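Search this site Search

Ridden College Robotics Students Complete Snack-Sorting Project

Thursday, June 11, 2020

Students in the Purley Robotics Laboratory at Ridden College have completed their final class project of the year, a table-top sorting task carried out with two robot arms. The class was taught by Prasanna Mollah, lecturer in automation.

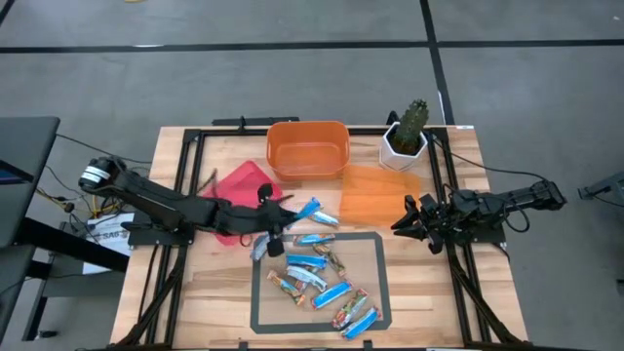
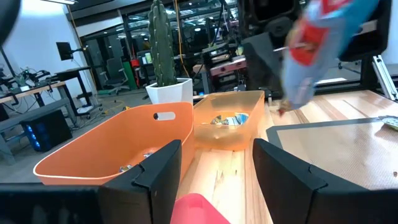 The project asked each team to program the arms to pick up wrapped snacks and place them in a container. Teams were given 45 minutes at the table and were marked out of 100, with points taken off for dropped items. Shiny wrappers and an orange bin were part of the task, and teams were also required to keep both arms clear of the potted cactus. Over the course, the class recorded 226 complete runs, which will be kept for use by next year's students.

"The students learned to plan each movement with care and to write down what went wrong," Mollah said.

The Siddiqui Fund supported the project with a grant of $3,000. Written reports from all teams are due by the end of June. Students who wish to enroll in the next class should contact the laboratory office.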